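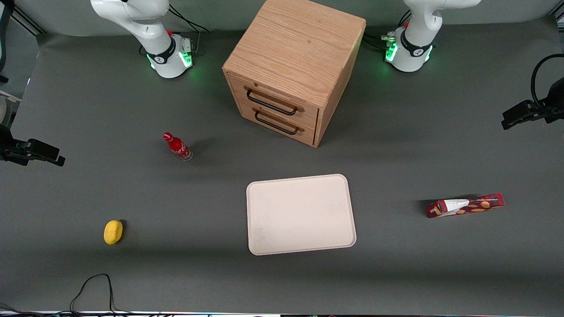

Daranee Chantharasri keeps a list of colours she has borrowed from things that were never meant to be looked at for long. It is pinned above the sink in her studio in Clamthorpe, and it runs to three sheets of lined paper. There is the orange of a ferry life jacket and the brown of a school radiator. Lower down, in pencil, is the green of the light rings at the foot of two white robot arms, and beside it a note: "softer on the white than in the ring itself". That last entry became the ground colour for her new print series, Wara, which opens at the Papadakis gallery this spring.

Wara is made up of 500 small screenprints. Each is the size of a paperback cover and carries one shape, repeated with slight changes from sheet to sheet. Chantharasri wrote a short program to draw the shapes, then let it run overnight and printed the results in the order they came out. The program made 1,059 drawings in all. She threw away more than half.

"Choosing was the slow part," she says. "The drawing took a night. I spent most of February on the floor with the printouts."

She trained as a textile designer and came to code late, through a knitting machine that needed its patterns on punched cards. A friend showed her how to generate the cards from a spreadsheet. Within a year she had stopped knitting and was showing plotter drawings in the upstairs room of a bookshop.

The new work was paid for by a grant of £3,000 from Stovodura, a small fund for artists working outside the big cities. Lalit Uniyal, who sat on the selection panel, remembers her application because it came with five test prints and almost no writing. He has since bought one of them.

"You get a lot of proposals that explain the software," Uniyal says. "Hers had one line about it. The rest was about ink."

The ink has given her trouble. The green is mixed by hand in batches, each enough for up to 40 sheets, and no two batches match. At first she tried to correct this. Later she began marking the batch number on the back of each print, and the gallery will hang them in that order, so that the wall shifts from a cool green by the door to something nearer yellow at the window.

Prints will be sold singly, and the gaps left as they are. Chantharasri has already started on the next piece, which uses the radiator brown and, so far, no computer. The show opens on April 10, 2018, and entry is free.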